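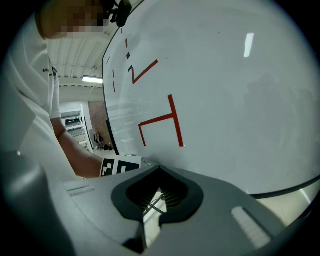
Dear Shabnam,

Thank you again for your patience while we pulled this second report together. The spring term ran two weeks longer than planned, and I wanted the last of the Wednesday evenings behind us before I sat down to write.

As you know, the grant pays for the evening English conversation circles at Hurnholm and for the book boxes that go out to people who can't easily get to us. The circles are in very good health. We had 85 people through the door over the term (we told you in our application that we hoped for 60 and privately thought that was brave!), and 14 of them have asked to stay on through the summer, which we hadn't budgeted for but would dearly love to do. We split the Wednesday group in two after the third week, so the quieter speakers now have a table of their own and a good deal more time to finish a sentence.

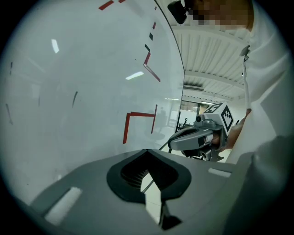 Red and black marks on a curved white panel, Hurnholm.

The book boxes have been slower going. Our first supplier let us down on the large-print titles, and we lost most of a month waiting before we switched to Narkodon, who had everything on the list and sent it within days. We bought 300 books in all, and spent $1,300 on them, a little under the line you approved. I would like to put what's left toward bus fares for the Zemwood group, who have the longest trip and have been digging into their own pockets for it. Could you let me know whether that needs a formal change request, or whether a note from you will do?

Attendance did dip on the two rainy weeks, mostly among parents with small children. We have since moved the start back to 6:30 — it gives people time to get supper on the table — and things have picked up nicely.

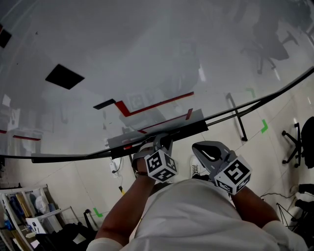

Razia Dhanial wrote to us at the end of term that she had called her daughter's school by herself for the first time, "and I did not practice before, I just called," and that she would like the summer sessions to include more telephone talk. We have put it in the draft plan.

The plan and the receipts will follow in August, along with the sign-in sheets you asked for.

With warm thanks from all of us at Hurnholm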